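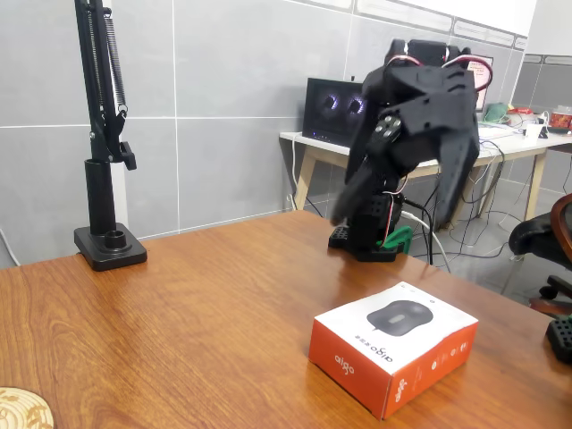

¿Cuánto se tarda en enseñarle a un brazo robótico a coger una caja? En nuestro club, todo noviembre, y eso que la caja no opone resistencia.

El club se llama Dakix porque alguien tenía que rellenar el formulario y los nombres buenos estaban cogidos. Nos juntamos a las siete de la tarde, y a las ocho menos cuarto ya estamos discutiendo. El tema de este mes ha sido el servo de la muñeca: Tapio Nieminen sostiene que hay que calibrarlo en cada arranque, y yo sostengo que hay que dejarlo en paz. De momento va ganando el servo.

Con la caja del ratón por lo menos hemos fijado una rutina. Se baja la pinza, se espera, se cierra, y luego alguien dice «casi». La primera versión del código tenía 1000 líneas; la de ahora tiene 190 y falla exactamente igual, pero se lee mucho mejor. También hemos bajado la velocidad al 60 %, con lo que los errores se disfrutan con calma.

Para la muestra de Prustell nos piden coger el objeto, girarlo y dejarlo en su sitio. Girarlo, dicen. Tapio ha empezado a dibujar unos dedos nuevos, más estrechos, y yo le he prometido tener lista la trayectoria para la próxima reunión. Todavía no la he abierto.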